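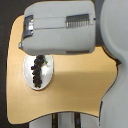

Final Report: Handling of Soft Produce with a Parallel Gripper
Bevan Baxter and Bevan Costigan
Odden Robotics Project Course
Wed 8 November

1. Task

The project task, set in September, was to lift a bunch of grapes by the stem from a plate on the robot's table and lower it onto a second plate without detaching or splitting berries. The work extends the Nijs exercise from last year, in which only rigid blocks were handled.

2. Method

Each trial began with the gripper above the fruit at a fixed height. The plate position was entered by hand. The approach was vertical, at 100 mm/s in the first test series and half that in the second. Closing force was limited in software. We ran 200 trials in total, 100 per series. Bunches were replaced when over 3 berries had come off.

3. Results

The slower approach gave fewer dropped bunches. Most failures in both series had the same cause: the stem lay flat against the upper berries and the fingers closed on fruit. Turning the wrist before descent helped when the stem pointed to one side. Force readings from the 2 series are listed in Appendix A.

4. Remaining work

Stem detection is not finished. The Avedura script finds the plate rim reliably but confuses dark grapes with shadow on the table. Costigan will repeat series 2 with a side lamp. Calibration files are in the Ukham folder.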